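**From:** Lies Maes
**To:** cell-integration list
**Date:** 10 February 2025
**Subject:** Re: Tekau hand on the bin station, worth the upgrade price?

Nadiia Yatsenko wrote:

> We have a quote from Ganidel for the Tekau kit: five-finger hand, wrist adapter, the grasp software and one year of support. The two-jaw gripper we run now is fine on cartons and bad on anything in clear plastic. Before I sign I would like to hear from someone who has run the hand over a belt and not just on the Ganidel demo table.
>
> Specifically:
>
> 1. How long did the install take, with and without their technician?
> 2. Does it hold thin-walled boxes without crushing them?
> 3. What does the cabling look like once it is on the arm?
> 4. Is the support contract worth paying for?
>
> Our items are small retail packs, a mix of bagged and boxed. Cycle time is not critical.
>
> Nadiia

Nadiia,

We have had the kit on evaluation at Ankrah for 14 days. Answers in your order, then a few things you didn't ask.

**Install.** Three hours for the mechanical part, without the technician. The adapter plate fit our wrist flange with no shimming. The software took longer. The installer expects the controller to be on the same subnet as the hand and fails with a generic timeout if it isn't. The manual covers this in an appendix. Budget a full day if your network is managed by someone else.

**Thin-walled boxes.** Mostly good. The default grip force is too high for anything you could dent with a thumb. Drop it to 30 percent in the item profile and leave the closing speed alone. With those settings we ran 90 picks of a light plastic box and lost 3, all of them drops during the lateral move. No crushed walls. Bags are less consistent. The fingers close well enough on a bag with something rigid in it, but a mostly empty bag folds and the hand reports a good grasp when it has only the corner. If you rely on the grasp signal for your interlock, test that case first.
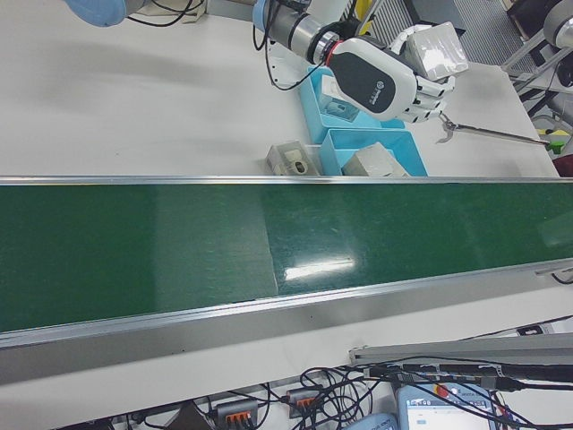 *Tekau hand on the bin station at Ankrah, translucent box held over one of the blue bins.*

**Cabling.** This is my main complaint. The hand needs its own power and data, and neither goes through our arm. You end up with an external loop from the top of the arm down to the table, plus whatever you already have on the floor side of the belt. Ours is not tidy yet. Ganidel sells a dress pack as a separate line item, and I would ask them to include it in your quote. Whatever you use, leave slack for full wrist rotation and check it by jogging slowly through the whole range from the pendant. The supplied cable is long enough for our reach. I can't say about yours.

**Support.** Response was the same day both times I opened a ticket. One was the subnet problem. The other was a finger joint that reported a position offset after a power cycle, fixed by a recalibration routine that takes nearly two minutes and has to be started by hand. They say the next firmware will run it at boot. I would take the first year and decide again after that.

Other points:

- The profile editor has no undo. Export before you change anything.
- Force values are stored as a percentage of maximum, so a profile doesn't carry over between hand sizes.
- Bin position matters more than with a two-jaw gripper. The hand is wide, and the knuckles will touch the bin wall if you place low and close to a side. We raised our release height and accepted the short drop.
- The pads on the fingertips are a consumable. Ours show no visible wear, but two weeks is too short to mean anything. Ask for the pad price in writing.

We also looked at the Ladau gripper for the same station. It is cheaper, the cable routing is simpler, and on flat rigid packs I would pick it. It could not hold our rounded packs in any orientation we tried, which ended the comparison for us. If your mix is mainly boxed, get a loan unit of that one before you decide.

I can send our item profiles and the network settings off list. They are for the medium hand on the current firmware. Tell me which size is on your quote.

Lies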